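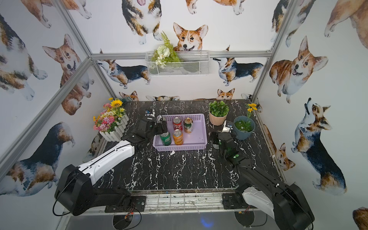

Fig. 1. The two-arm cell, with four cans in the basket.

Week 4 – Learning from demonstration
Notes by Sorin Vukadinović

Today's method is one of my favourites! A person steers both arms through a task, we record camera views and joint angles, and a network learns to copy the moves. No hand-written motion plan at all.

The catch is drift. A small error puts the arm somewhere the demos never went, so the next guess is worse. Bláthnaid Dolan's fix in the Clamo study is lovely – predict a chunk of 20 moves at a time, then blend the chunks where they overlap.

She also changed the wallpaper and plants between sessions, so the network couldn't lean on one background. With 2000 demos, success in a room it had never seen rose to 54 per cent. Big jump!

For next class: read the Clamo methods section and sketch how you'd blend two chunks that disagree about when to close the gripper.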